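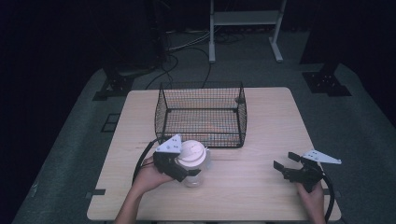

Cups, Lids and Baskets: Changes to the Supply Table at Tususwood

Starting in September, the cups at the Tususwood center will be kept in open wire baskets on the tables instead of in the cardboard cartons under the coat hooks. The cartons were hard to reach, they tore at the corners, and people kept opening a new one before the old one was finished. When Sarahí Cárdenas went through the closet in the spring she found 13 cartons with only a few cups left in each.

The baskets are black wire mesh with an open top. We chose mesh so that anyone walking by can see how full a basket is and top it up before the coffee hour starts. Mesh also lets crumbs fall through to the table, where they can be wiped up. Please lift the basket to clean under it – do not slide it. The wire feet left scratches on one of the tables at Pradport, and the light wood shows every mark.

A few points on how to pack them.

Clear plastic cups with white lids go in with the lids already on. We tried keeping the lids in a separate bag last year and ended the season with 256 lids and hardly any cups to put them on. Press the lid down all the way around the rim before the cup goes in the basket. A lid that is on crooked will pop off when the next cup is set against it.

Stand the cups upright. Start in the far corners and work toward the front, leaving the side nearest you for last. Hold each cup by the side, low down, and not by the lid. The cups are thin, so a light grip is enough. One layer only. If you have cups left over, start another basket or put them back on the shelf.

Paper cups for hot drinks are not part of this change. They stay in the tall cabinet next to the sink, along with the stir sticks and napkins.

Used cups should not go back in the baskets, even if they look clean. There is a bin by the door for them. Lids and cups can go in the same bin, but please pour out any ice first. The bag leaked twice in the summer and the carpet had to be cleaned both times.

The Escobedo room will get 2 baskets and the Clulier room will get one to begin with. If you use either room in the evening, return the baskets to the table before you leave, and have the table clear of everything else by 9. Requests for more baskets or cups can be left in the supply notebook at the front desk. Sarahí checks it every morning and places orders at the end of the month.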